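How to Clear a Table That Has Become a Filing System

Every home has one flat surface where things go to be dealt with later. Ours was a perfectly good table until February, when I lost a 146-piece puzzle on it and found it again under the mail. What follows is the method I use now. It takes an evening, or two if you stop to read the catalogs.

What you need
A tray with a raised rim
Two or three baskets that don't match
A damp cloth
A timer, if you're the type

Step 1. Take everything off. All of it, onto the floor, including the thing you've decided lives there. My neighbor Noeline Lowther insists on leaving the fruit bowl in place, and she has been cleaning in a circle for years.

Step 2. Wipe the table. Admire it briefly. It won't look like this again until you move out.

Step 3. Put the tray down first. The tray is for anything you use standing up: cans, jars, the salt. Plastic is fine, and a rim matters more than looks, so that whatever leaks stays put. Mine shows every smudge and I've made my peace with that.
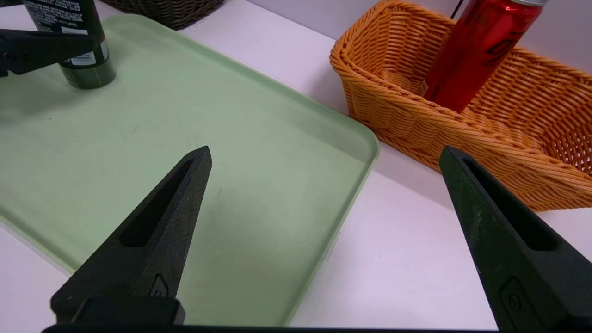
Step 4. Give each basket one job. Soft things go in one, paper in another, and if there's a third it can have chargers. Don't label them. I labeled mine once, and the family treated the labels as a suggestion and then as a challenge. Different colors do the work better - people will remember "the orange one" long after they've stopped reading anything you wrote.

Step 5. Set the baskets beside or behind the tray, never in it. A basket in a tray is a pile with better manners.

Step 6. Go back to the floor and sort what's left. Anything you pick up twice without deciding goes in a bag by the door. I allow myself 2 exceptions, both sentimental, both ugly.

Keeping it that way
Lift the tray once a week and wipe under it. Empty the paper basket when it won't take another envelope. If a new object turns up and stays three days, it needs a basket or a talking-to.

Cans go back on the tray with the label facing out.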